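ok budget thread. I have to decide on arm + hand by end of October and I'm going to think out loud here, mute me if you need to

have 144 hours of compute credit left and enough money for ONE real arm. not one and a spare. one

three quotes so far. Gollden wants the whole thing as a bundle, arm, hand, controller, training day. Gesside sells the arm bare and you find your own hand. Verkden still hasnt sent numbers, just a brochure, twice

Gesside bare arm looks cheap till you add the wrist adapter. 1070 for a ring of metal and some screws. I asked if that was a typo – it was not

so before spending anything we're running the table tasks in sim. bowl, pen, spoon, bread, all the stuff people leave lying around a dining table. if the multi-finger hand doesn't earn its keep there I'm buying a plain two-finger one and pocketing the difference 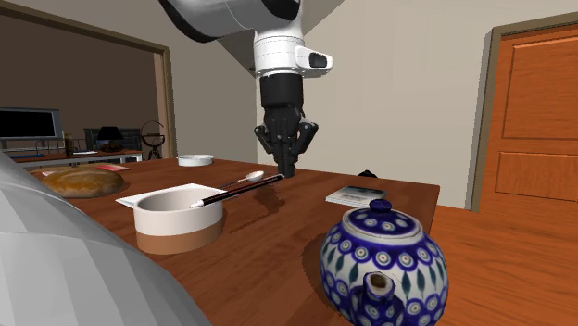
Table setup in sim, hand just over the wood. Pen and spoon both on the bowl.

the pen is the one I care about. thin thing resting across a rim, bowl right under it. spoon is nearly as annoying. bread I'm not worried about

plan is 94 runs per hand, same table both times, then compare. Won's planning sheet has a column for "grasp failures per dollar" and I laughed but I'm filling it in

stuff not in any of the quotes btw: mounting, shipping, spare fingertips, a teapot we're allowed to break. putting 10 percent aside for all that, prob too low

also lead times. Gollden says weeks, wont say how many weeks. asked for it in writing

leaning Gesside arm + fancy hand if the pen runs look ok, Gollden bundle if I lose patience with adapters. Verkden if they ever learn to attach a pricelist

if you've bought a bare arm and added the hand later pls tell me what you forgot to budget for. replies open, dms too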